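Soft Goods Construction, Unit 7: Zippered Pouches and Small Bags
Handout for the Tuesday section. Instructor: Selina Wallner

Read this before the lab. The terms below are used on the worksheet without further definition. Bring the pattern pieces from Unit 6, a seam gauge and a fabric pencil.

7.1 Shell and lining

A small bag is usually built as two bodies, an outer shell and a lining, joined at the opening. The shell carries load and abrasion. The lining covers the raw edges and gives the contents a smooth surface. Contrasting linings are common in dark bags, where a lining of the same color makes small items hard to find.

Shell fabrics with a brushed face hide needle marks well but collect lint along the seams. They also creep under the presser foot. Baste long seams and lengthen the stitch slightly. Trim the padding out of the seam allowance before closing, or the corners will not turn.

7.2 Boxy and flat forms

A flat pouch is two panels sewn face to face. A boxy pouch has a gusset, or has boxed corners that produce the same effect. The width of the gusset sets the depth of the bag and largely decides whether it will stand on its bottom edge when set down.

The reference bag for this unit is a navy pouch with a loop handle, a zipper opening and a small round logo patch on the front. The handle is webbing in the shell color. The zipper runs along the top and down one front corner, so the bag opens on two sides, and the olive-green lining shows where it is partly undone. 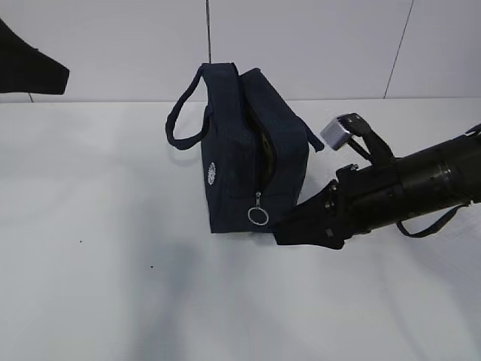

Why carry the zipper down the corner when a straight zipper across the top is easier to sew?
The longer opening lets the front panel fold away from the body, so the contents can be reached from the side as well as from above. The cost is a curved seam at the corner, which needs clipping and slower stitching.

7.3 Setting a zipper around a corner

Mark the start and end of the curve on both the panel and the gusset. Clip the zipper tape at short intervals through the curve, stopping short of the teeth. Sew with the tape on top. Do not stretch the tape to fit; a stretched tape ripples when the bag is closed.

In the lab we use continuous zipper by the roll (Prileo, medium weight) and size 80 needles. Cut the tape some 2 inches longer than the opening and trim after the ends are secured. Bar-tack both ends by hand if the machine skips over the thickness.

7.4 Pulls and hardware

A ring on the slider tab gives the fingers more to hold and takes a cord or charm. A split ring can be replaced without tools but can open if the wire is too light. Check that the ring cannot catch in the teeth at the end of its travel.

7.5 Pockets, bands and logos

Attach everything on the front panel before the panel is joined to the gusset. The order is pocket, then band or flap, then patch or print. Topstitching in a slightly darker thread keeps the pocket edge readable on a dark cloth. A light logo on dark fabric shows any tilt, so mark the center and the horizontal before placing it. Keep the logo clear of the seam allowance.

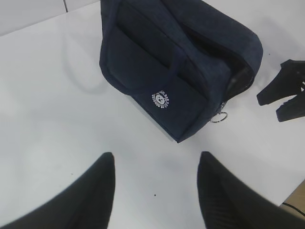 Fig. 2. Front pocket with stitched edge, round white logo with bear face, and split ring on the zipper pull.

Lab work

Gervásio Andrade's group starts on the cutting tables. Nandi Kruger's group starts on the machines and changes over at the break. Each student completes one corner zipper sample on scrap fabric before cutting shell cloth.

Record on the worksheet: gusset width, finished opening length, number of clips through the curve, stitch length.

Samples go in the Unit 7 tray with your name pinned to the lining side. Unlabeled samples are not graded. Reading for next time: course pack, section on webbing handles and reinforcement stitching.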